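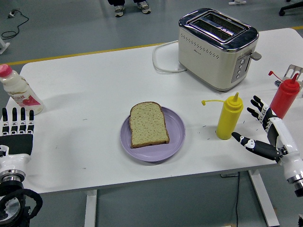 My eyelids started coming down sometime in my forties, and I let them, the way you let a garage fill up. By last year the skin over the right one was resting on my lashes, and I'd taken to raising my eyebrows just to read a menu, which gave me a permanent look of mild scandal. Eyes are supposed to have an outline. A slice of bread lying on a purple plate has an outline: domed top, flat bottom, thin brown crust all the way round so you know where the bread stops. I had a vague awning. In photos I looked like someone who had been asked to close her eyes and was thinking it over.

So in December I had them done. Upper lids only, at Clinska, the place in Wiltbridge that used to be a carpet showroom and still has the parking for it.

I want to be clear that I went in claiming it was medical. I had a speech ready for the consultation about my field of vision, and I gave it, with gestures. Dr. Polishchuk listened to the whole thing, had me look up and down and sideways, and then asked me what I saw in the mirror that bothered me. I said "my mother." She wrote something down. I'd still love to know what.

My mother is 86, by the way, and has the same eyelids, and thinks surgery is for appendixes. When I told her, she said I'd always been a pretty girl and that it was a shame about the money.

The vision test (you put your chin on a rest and press a button when you see a light) put me on the wrong side of what my insurance considers a problem. There's a number and I was not droopy enough for the number. I have never in my life been so annoyed to be told I was fine. Marwan, who is married to me and therefore had a stake in it, asked if I could go back and droop harder.

The surgery itself took 70 minutes. They draw on you first, with a purple pen, sitting up, while you try not to blink and immediately need to. Then it's local anesthetic, a pill that made me very fond of everybody, and a lot of tugging that didn't hurt. I could hear them chatting about somebody's kitchen remodel. I had opinions about the backsplash and I believe I gave them. 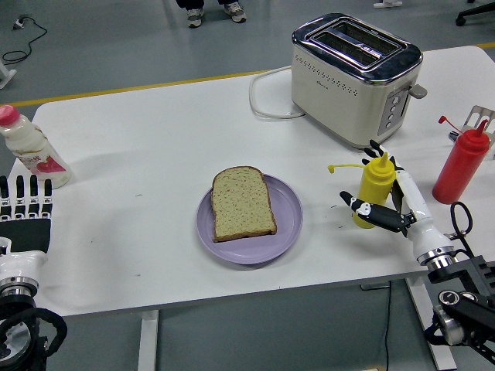 Rima Daher

The first evening was easy, mostly thanks to the pill. I lay on the couch with my head propped up and cold packs on, ten minutes on and ten off, feeling like a lady with the vapors. The next morning I looked in the bathroom mirror and said a word I don't put on this blog. Everything was plum-colored and shiny, and the swelling had gone down into my cheeks overnight, as if it had somewhere to be. The left eye was noticeably worse than the right. Of course I decided it would stay that way forever and spent an hour reading a forum on the subject. Please don't read the forum.

I went out on day 5, to the pharmacy, in sunglasses, in the rain. The man behind the counter was extremely kind to me and asked twice if everything was all right at home. Marwan was standing next to me at the time. He has not enjoyed the pharmacy since.

Stitches came out on a Monday. It feels like having a thread pulled out of a hem, if you were the hem. After that came the ointment stage, when the world looks as if it's been shot through a shower door, and then an itching stage that wasn't in the leaflet, or was on the part of the leaflet I'd put a cup on.

And now? I'd say I'm 80 percent pleased. I can feel the cold on a strip of skin that hasn't met weather in years. I can wear eyeshadow, and I've discovered I don't know how. The scars sit in the crease and look like pink pencil lines if you come very close, and I'd rather you didn't. My forehead, which for a decade did the lifting for everyone, still jumps up out of habit whenever someone hands me something to read.

People haven't noticed, which I'm told is a sign of good work. Three have said I look rested. One asked if I'd changed my hair, and I said yes, because it was quicker. My sister-in-law squinted at me all through lunch and finally announced that I'd lost weight – I have not, and I let her have it.

The other 20 percent is that I expected to look like me at thirty-five, and I look like me now, with the blinds up. I can also see the rest of my face much better. Marwan says to leave it alone. My mother came to visit last week, sat down across from me, studied me for a good long while and told me I looked tired.

Contact | © Rima Daher | Back to top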